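Kostell hand kit, after a season in our shared workshop

Reviewed by Orhun Akgül
September 17, 2019

The Kostell is sold as a three-fingered hand and wrist for people who already have an arm to bolt it to. I bought the kit in January for $449, and it has lived on the arm that Umut Karakaya and I keep at the Bomside workshop ever since. We use it for sorting and picking up household things: bottles, bags, boxes.

Assembly took me 14 hours over several evenings. The manual is clear up to the wrist and then gets thin. Step 4 has you close the wrist housing before the cable guide is in, so I had to open it again. The screws are decent and have not stripped, but the kit includes only 2 spares and I lost one of them the first night. Use thread locker on the knuckle plates. Ours worked loose until we did.

The finger pads are the best part of the kit. They are a soft rubber that grips smooth plastic well without much squeeze, and they clean up with a damp cloth. The hand also opens wider than I expected for its size. Large bottles lying on their sides are where we do most of our testing, and it handles them if you come in from the cap end and keep the approach low.
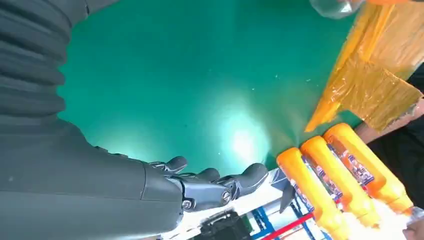 The hand over the table, fingers partly open, with the orange bottles to its right.

Thin film is harder. A bag or a wrapped package gives the fingertips nothing firm to close on, and the hand will often take a pinch of wrapping and leave the package where it was. Slowing the close helped somewhat. Our success rate is still poor enough that I would not buy it for that kind of work.

A shiny tabletop is a problem too, though I don't blame Kostell for it. Glare throws off the camera we use for finding objects. Zübeyde Bayram has a matte mat on her bench and gets cleaner results with the same software.

The control software is plain and it works. Setting the finger limits takes a few minutes. I would like to be able to save more than one profile, and I wrote to Kostell asking for it. They answered in two days and said it was on the list.

Noise is moderate. You can talk over it.

I would buy it again for bottles, jars and boxes. If you mostly handle bags, look at a suction tool first. Order extra screws with the kit, as shipping on small parts is slow.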